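Nakora Retractable Pen and Plidby Paper Desk Cup: Equipment Review

Prepared for the Shearer Learning Centre supplies register
Date of entry: 03/07/2024

The Centre reviews low-cost stationery and desk items before they are added to the standing order list. The present entry covers two products considered together, as they are normally issued together to shared tables and enquiry counters: the Nakora retractable pen in black, and the Plidby white paper cup, which the supplier markets for desk use in sleeves of 40. Both were obtained through Trurance, our current stationery supplier, at the ordinary catalogue price. No samples were accepted.

The review was prompted by repeated requests from staff for a pen holder that could be discarded when soiled. The moulded holders issued previously collected ink and eraser crumbs at the base and were seldom washed. A paper cup is an obvious substitute, and several areas had already adopted one informally using stock from the kitchenette.

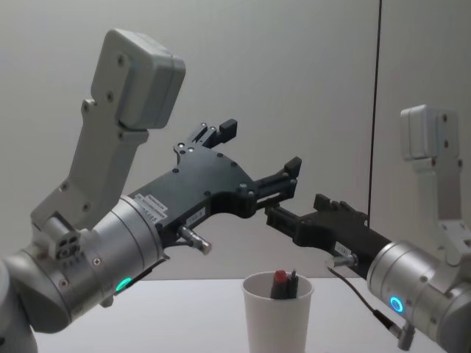
Items were assessed at white-topped tables of the kind used throughout the building. A pale surface shows ink marks readily and is therefore a reasonable test of any writing instrument that will be set down uncapped. Assessment ran over 2 terms and drew on 75 written responses from staff and adult learners.

The pen

The Nakora is a conventional pen with a black body, a silver pocket clip and a slim metal tip. A grey rubber grip is fitted to the barrel. Respondents found the grip comfortable for form filling and short notes. Those who wrote for longer periods were divided, with several reporting that the rubber section was too short for a low hold. The line is dark, even and quick to dry on standard copy paper. On glossy card it smudged under the hand, and the pen should not be issued for labelling or laminated sign-in sheets.

The clip is firm. It held to a clipboard, a shirt pocket and the cover of an exercise book without slipping, and none was reported broken. It also limits the tendency of the barrel to roll when the pen is laid on a level desk, a modest advantage at counters where pens are regularly lost to the floor.

Refills are listed separately in the Trurance catalogue. Their colour range is restricted to black and blue. Departments that mark in red will need to continue ordering another product.

The cup

The Plidby cup is plain white, slightly tapered and open at the rim. It carries no handle or divider. Its low weight is both its principal convenience and its principal defect. With one or two items standing in it the cup is adequate, provided that it is placed away from the table edge. When filled with markers on one side only, it tipped in ordinary use.

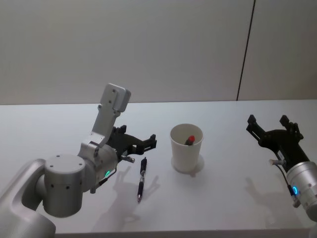
Depth was the subject of most comments. A full-length marker stands high enough to be taken by the cap, and the colour of the cap can be read from across the table, so that the right marker is found without emptying the cup. Short pencils and erasers drop to the bottom and are retrieved with some difficulty. Areas that supply golf pencils should use a shallow tray.

The rim softened with handling over several weeks, and cups at the busiest counter were replaced monthly. At the present price this is acceptable. Used cups without ink residue may go into the paper recycling stream where the local program permits it; staff should confirm with their site office, as the inner coating is not accepted everywhere.

Findings

The Nakora pen is approved for general issue under register item 239. The Plidby cup is approved for enquiry counters and shared tables, with a limit of one sleeve per area in each ordering period. It is not approved for rooms used by the children's program, where the weighted holder remains the standard item.

Orders for both products open in September. Areas holding unused moulded holders are asked to return them to the supply room before placing a first order for cups.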